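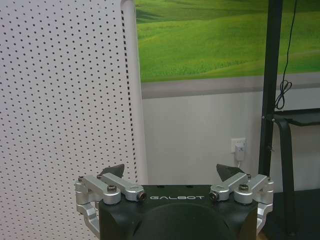 Craft kits are sold by age, but the age on the box says little about what a child's hands have to do once the box is open. Chapter 3 looks at kits from the side of the hand. Most of the small work in a kit, such as picking up a bead or peeling a sticker from its backing, is done with a pinch. A pinch needs two surfaces that face each other. The gripper shown with this chapter has two opposing fingers, one on each side of its body, and a child's thumb and first finger are set against each other in much the same way. The child also has three more fingers to steady the work, and learning to use them takes longer than learning to pinch.

What This Chapter Covers

After reading the chapter you should be able to:
Name the main grasps used in bead, sand, paper and modeling kits
Judge whether the parts in a kit suit the child who will use it
Set out a kit so that a beginner can finish it in more than one sitting
Write a short observation of a child at work

Key terms: pinch grasp, palm grasp, helper hand, loose parts, setup step

A Box on the Table

So-yul Yook teaches the afternoon craft group at the Ostham children's center. In May she put out a kit from a small maker called Bundirari. It had a clear plastic jar, a bag of colored sand, a sheet of stickers and a bag of 300 glass beads. The box said "ages 5 and up."

The children who were good with scissors went straight for the stickers. Two of the youngest poured the sand from hand to hand and did not touch the jar. A boy named Stevo wanted the beads but could not get them out of the bag one at a time, so he tipped them into the lid and picked from there. He had changed the setup step, and the rest of the kit became possible for him. Yook's note, dated 08/12/2019, was written when she ran the kit a second time. It says only: "Lids out first. Sand last. Use the big tray."

We will come back to her note in Section 3.2. 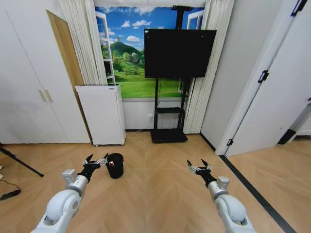
Figure 3.1 Two open grippers over a wooden floor, near a small black trash bin.

One Hand or Two

Nearly every kit asks for both hands, though the directions seldom say so. One hand does the job and the other, the helper hand, holds the work still. Threading a bead is the usual case: the string moves and the bead stays put, or the other way around. Younger children often switch partway through and lose their place.

Watch the helper hand when you observe. If it is flat on the table or in the child's lap, the part is probably too light or too slippery to stay in place alone. A strip of tape or a lump of clay will often fix this — and it costs almost nothing.

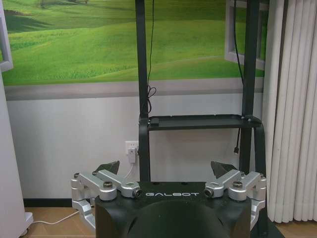

Figure 3.2 Facing fingertip pads with an open gap between them.

Size of Parts

The gap a child can open between thumb and finger sets the largest part that can be pinched. Anything wider is taken with the palm. Palm grasps are strong but hide the part from view, so they suit jars, lids and rolling pins better than beads.

The Lakatos parts list, used in the exercises at the end of this chapter, has 3,363 entries sorted by width. You do not need to learn it. Keep a copy nearby as you read Section 3.1, which begins with beads.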